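Mellari Two-Arm Bench Kit
Box handling and light tidying for counters, packing tables and the patient household
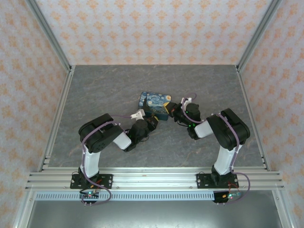 Plodo, writing in the reviews under this listing, wants to know whether the thing can fold a fitted sheet yet. It can't. Plodo adds that the dishwasher has been promising to free up evenings for years, and the evenings are still full of loading the dishwasher. We have no answer to that one.

What the kit does today: two small arms on a shared rail, one gripper each, working toward the middle. Small boxes are their best subject. They will nudge one straight, hold it from both sides and move it along, at a pace best enjoyed with coffee. Socks are a work in progress. Glassware is between you and your insurer.

What it doesn't do: laundry, stairs, pets, or anything you'd describe with the phrase "just quickly."

In the box
2 arms with grippers
Mounting rail and plates
Power supply and cables
Tusteck control software, on a download card
Printed setup guide (26 pages, of which 11 are about cables)

Shop-floor buyers: the kit suits slow, repetitive jobs where the parts arrive in the same spot every time. If yours arrive wherever the last shift left them, keep the last shift.

Setup takes an afternoon. Bolt the rail down before powering up, and keep sleeves and phone cords off the bench while the arms are moving.

Price: $1,018, shipping extra. Next batch leaves our Seixas warehouse in May. Spare grippers sold separately, and yes, people do buy them.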